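4 Setting up the label printer and stock list

The Pomus desktop label printer is supplied with one roll of labels, a power pack and a USB cable. The Drorex stock list software is downloaded separately. Allow about 2 hours for the first set-up if you are entering your whole pantry or shop shelf in one go.

4.1 Loading the labels

1. Switch the printer off at the wall.
2. Press both side catches and lift the lid.
3. Place the roll on the spindle with the labels facing up and feeding towards you.
4. Pull 2 labels past the cutter and close the lid until both catches click.
5. Switch on. The status light turns green.

Caution: The print head gets hot in use. Let it cool before cleaning or changing a roll.

Note: If the light flashes orange, the roll is sitting crooked. Open the lid and reseat it.

4.2 Connecting to the stock list

1. Install Drorex on your computer and restart.
2. Plug in the USB cable.
3. Go to Settings, then Printers, and choose Pomus Desktop.
4. Set the label size to match the code on the roll's cardboard core.
5. Print a test label. Check that all four borders are visible.

The list holds up to 4000 items. Archived items count towards this limit until they are deleted.

4.3 Adding items

Items that already carry a barcode can be scanned straight in. Anything kept in a plain container needs a label of its own.

1. Select New Item.
2. For packaged goods, flatten the barcode with your thumb and scan along its full length. Creased or curved codes may take a second try, or you can key in the number.
3. For containers, type a name, select Create Code, then print.
4. Enter the quantity and shelf, and select Save.

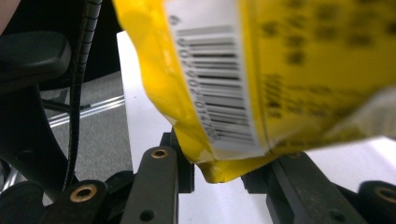

Packet with a barcode, and a glass jar 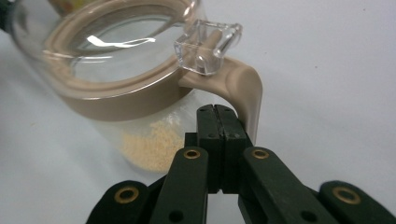 Stick labels on clean, dry surfaces at room temperature. Labels are not dishwasher safe, so peel them off before washing and reprint from the item's page. Residue comes away with a little eucalyptus oil on a cloth.

4.4 Backing up

The list saves a backup every 100 changes. To make one yourself, select File, then Back Up Now, and choose a folder on a different drive. Do not unplug the drive until the message Backup Complete appears.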